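To ask the town of Parkska for records, you need a written request, a mailing address, and some patience. The steps below cover requests to the council and the mayor's office. Court files go through a separate clerk.

## 1. Decide what you want

Ask for documents. The clerk has to hand over records that exist but doesn't have to answer questions or write up new summaries. "All contracts with Farneo signed in March" will get a response. "Why did the town hire Farneo?" will be sent back.

## 2. Check what is already posted

Council minutes and budgets are on the town site under Public Papers. Search there first. Tsion Berhe's index of older votes covers 1,776 items and is searchable by street name. 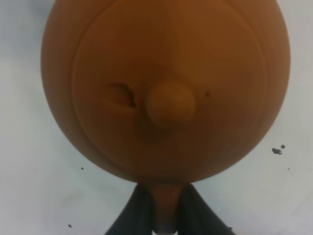
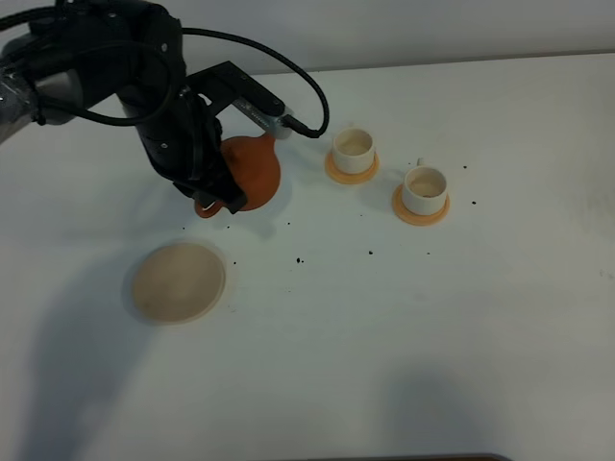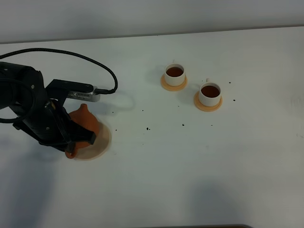
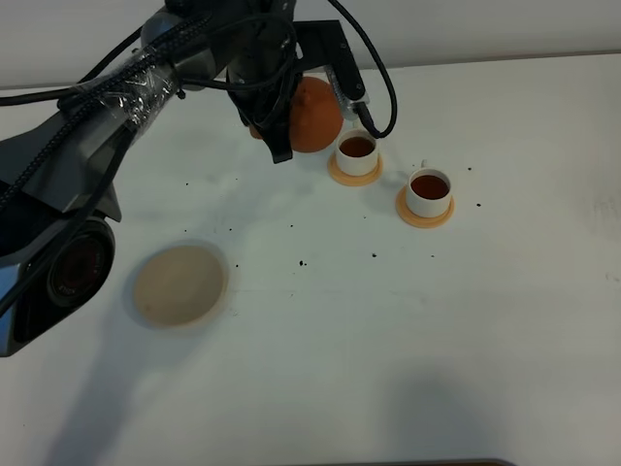 ## 3. Write the request

Keep it to one page. Include:

- your name and a mailing address or email
- the records you want, with dates and department
- whether you want paper or digital copies
- the most you will pay without being asked first

You don't have to say why you want the records.

## 4. Send it

Email it to the clerk or drop it off at the Mekonnen Street window before 4 p.m. Get a stamped copy if you go in person. The first 60 pages are free. Any request over 1,000 pages needs a deposit before copying starts.

## 5. If you are turned down

A denial has to be in writing and name the rule it relies on. You can appeal to the town attorney, with the denial letter attached. If only part of a record is private, ask for the rest with that part blacked out.

Corrections to this page go to Raphaël Jacquet.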